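Notebook - gripper kit review, baby garment folding
5/21/24
Bench: Tedidthorpe, white table by the wall
Present: me, Mahmoud Abdel Hamid

Second session with the Grukport hand-held gripper kit. Calar wants a yes or no on the two-pair bundle before their quote runs out. The quote is 2537 for the bundle, with finger blocks and mounts, software license separate. Restrepo came in lower in March but their fingers were too narrow for anything thicker than a dish towel, so that one is parked.

Task today was small clothing. Towels went fine last time and told us very little. Baby tops are harder - short sleeves of fabric to grab, ribbed cuffs that roll back on themselves, and a knit that stretches if you pull from one side only. Working order is lay flat, sleeve in across the front, other sleeve in, then bottom up.

Things I wrote down while working:

Trigger pull is light. Mahmoud likes it, I would want it a bit stiffer. After a while my first finger was doing all the work.

Finger blocks are wide and flat. Good for pressing a sleeve down, poor for picking up a single layer. With a cuff lying on top of the body I tend to pinch both. Approaching from the side at a low angle works better than coming straight down.

Wrist camera sees both fingers and a good width of table between them. Close in, the garment fills nearly the whole view and it is easy to lose track of which end is the neck. The print helps. Plain white vests will be worse.

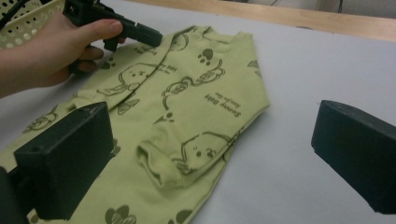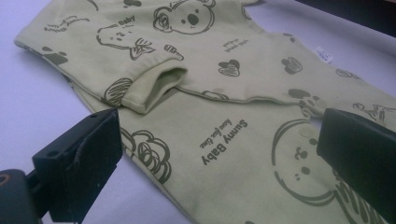
Sunny Baby garment on the white table, wrist camera views. A turned-back cuff is lying on the body in both.

Storage: Grukport says the card holds 2000 clips at the default setting. Not tested. We are nowhere near it and I don't plan to fill it just to check. Copying to the bench machine took more than 8 minutes, too slow if we do this every day. Anas Nasr to ask if there is a faster cable option or if it is the card.

Mounts: one screw at the base of the left finger worked loose before lunch. Tightened it, no thread lock on hand. Add to the list for Grukport, along with the manual, where the torque table is missing a row.

Calibration repeated after the screw. Same result as the morning to the last digit shown, so the loose finger had not shifted anything that matters.

Where I am on the purchase: leaning yes on the hardware, undecided on the license. The fingers need a thinner tip for single layers. Grukport lists one as an add-on but with no price. Mahmoud would buy now and print our own tips. I would rather see theirs first.

To do:
- Anas: cable question, price for thin tips
- Mahmoud: thread lock, check the other mount screws
- me: same task with plain vests, then write to Calar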